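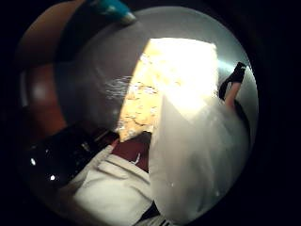

손에 들고 쓰는 그리퍼를 정비하는 방법을 여기에 조금씩 적어 보겠습니다. 한국어는 제 모국어가 아닙니다. 틀린 표현이 있으면 댓글로 가르쳐 주십시오.

우리 작업장은 Illthorpe에 있고, 그리퍼는 Vokel이라는 모델입니다. 손잡이, 방아쇠, 손가락 두 개, 그리고 손목 자리에 달린 어안 카메라로 되어 있습니다. 로봇 팔에 달린 것도 손가락과 카메라는 같은 부품입니다. 그래서 정비표도 하나로 씁니다.

음식을 다루는 작업이 제일 힘듭니다. 사람이 힘든 것보다 기계가 힘듭니다. 부스러기는 정말 어디든지 들어갑니다.

먼저 전원을 끄고 배터리를 뺍니다. 저는 이 순서를 한 번 잊어버리고 손가락에 손톱이 끼었습니다. 크게 다치지는 않았지만 하루 종일 타자를 치기가 불편했습니다.

손가락 끝의 고무 패드는 나사 4개로 고정되어 있습니다. 나사는 대각선 순서로 풉니다. 조일 때도 대각선입니다. 나사 머리가 작아서 드라이버를 똑바로 세워야 합니다. 기울이면 머리가 뭉개집니다. (뭉개진 나사를 모아 둔 통이 있는데, 점점 무거워집니다.)

패드는 미지근한 물과 중성 세제로 씻습니다. 알코올은 패드에 쓰지 않습니다. 처음 몇 주는 알코올로 닦았는데 표면이 딱딱해져서 얇은 과자가 자꾸 미끄러졌습니다. 그때는 모터 힘이 약하다고 생각해서 엉뚱한 곳을 이틀 동안 찾았습니다.

패드를 말리는 동안 슬라이드 레일을 봅니다. 마른 붓으로 바깥쪽을 향해 쓸어 냅니다. 압축 공기는 쓰지 마십시오. 부스러기가 레일 안쪽으로 밀려 들어가면 분해를 다시 해야 합니다.

기름이 있는 빵이나 전을 잡은 날은 붓만으로 안 됩니다. 면봉에 세정액을 조금 묻혀서 레일을 따라 한 방향으로만 닦습니다. 면봉이 깨끗하게 나올 때까지 합니다. 저는 보통 음악을 듣습니다.

윤활은 아주 조금입니다. 쌀알보다 작게 한 방울을 찍고, 손가락을 손으로 열었다 닫았다 하면서 펴 줍니다. 음식 작업에는 식품용 그리스만 씁니다. 다른 그리스와 같은 서랍에 두지 마십시오. 뚜껑이 비슷합니다.

다음은 카메라입니다. 저는 이 부분이 제일 중요하다고 생각합니다. 손가락이 잘 움직여도 영상이 뿌옇게 되면 그날 기록은 쓰기가 어렵습니다.

렌즈는 먼저 고무 블로어로 불고, 그다음에 극세사 천으로 가운데에서 바깥으로 닦습니다. 설탕이나 소금 알갱이가 있을 때 바로 문지르면 렌즈에 긁힌 자국이 생깁니다. 어안 렌즈는 앞으로 둥글게 나와 있어서 긁히기도 쉽습니다.

렌즈를 닦은 다음에는 흰 종이 앞에서 한 장을 찍습니다. 얼룩이 남아 있으면 종이 위에 흐린 점으로 보입니다. 눈으로 렌즈를 보는 것보다 이 방법이 빠릅니다.

노출 이야기도 해야 합니다. 조명이 접시나 비닐에 반사되면 물건의 한 부분이 하얗게 날아갑니다. 표면의 알갱이까지 보고 싶은데 그 부분만 종이처럼 됩니다. 이것은 렌즈를 아무리 닦아도 해결되지 않습니다.

우리는 자동 노출을 끄고 값을 고정합니다. 밝은 곳을 기준으로 맞추고, 어두운 쪽은 조금 포기합니다. 카메라를 움직이면 반사도 같이 움직이니까, 작업을 시작하기 전에 그리퍼를 여러 각도로 천천히 기울여 봅니다.

얇은 비닐 포장이 작업 자리 가까이에 있을 때도 조심합니다. 비닐은 가볍고, 손가락이 지나갈 때 따라 올라와서 화면을 가립니다. 방아쇠를 당기기 전에 손가락 사이를 한 번 보는 습관을 들이면 좋습니다.

이제 다시 조립합니다. 패드가 완전히 마른 것을 확인하고 나사를 조입니다. 끝까지 세게 조이지 말고, 멈추는 느낌이 오면 거기까지입니다. 두 손가락 끝이 나란히 만나는지 얇은 종이를 물려서 봅니다. 종이가 한쪽으로 돌아가면 패드가 기울어진 것입니다.

배터리를 넣고 영점을 잡습니다. 손가락을 완전히 닫고 버튼을 길게 누르고, 완전히 열고 다시 길게 누릅니다. 로그에 나오는 최대 벌림 값을 지난번과 비교합니다. 차이가 있으면 레일에 아직 무엇이 남아 있을 때가 많습니다.

부서지기 쉬운 것을 잡을 때의 설정도 적습니다. 우리 정비표에서 잡는 힘은 27단계까지 있는데, 마른 빵은 18단계를 넘기지 않습니다. 그 위에서는 잡히기 전에 부서집니다. 팔에 달린 그리퍼에만 해당하고, 손에 든 것은 사람의 손가락이 결정합니다.

손으로 할 때 저도 자주 부숩니다. 방아쇠를 천천히 당긴다고 생각해도 마지막에 힘이 들어갑니다. 연습할 때는 비싼 과자를 사지 마십시오.

패드 교체는 횟수로 정합니다. 여닫기 3000번이 되면 아직 괜찮아 보여도 바꿉니다. 새 패드는 Wimex에서 주문합니다. 한 번은 다른 곳에서 더 싼 것을 샀는데 나사 구멍의 위치가 조금 달랐습니다. 억지로 끼웠다가 손가락 하나를 버렸습니다.

정비 기록은 Xue 폴더에 있습니다. Xue는 우리 프로젝트의 이름입니다. 날짜, 장비 번호, 패드 상태, 레일 상태, 흰 종이 사진을 넣습니다. 지금 쓰는 양식은 02/02/2020에 고친 것입니다. 그 전의 양식에는 사진 칸이 없어서, 1월 기록을 보면 "렌즈 좋음"이라는 말만 계속 있습니다. 얼마나 좋은지는 저도 모릅니다. 제가 쓴 기록인데도요.

보관할 때는 손가락을 조금 벌려 놓습니다. 닫힌 상태로 오래 두면 패드끼리 붙어서 표면이 일어납니다. 렌즈 덮개를 씌우고, 케이블은 손잡이에 감지 않고 옆에 둥글게 놓습니다.

질문이 있어서 추가합니다. 장갑을 끼고 정비해도 되느냐는 질문이었습니다. 얇은 니트릴 장갑은 괜찮습니다. 면장갑은 실이 레일에 걸려서 저는 안 씁니다.

질문 하나 더. 손가락에 랩을 씌우면 청소가 필요 없지 않느냐는 것입니다. 해 보았습니다. 랩이 밀려서 잡은 물건이 돌아갔고, 방아쇠를 놓을 때 같이 딸려 왔습니다. 손가락 위쪽 관절에만 씌우는 것은 아직 시험하고 있습니다. 결과가 나오면 이 글에 이어서 쓰겠습니다.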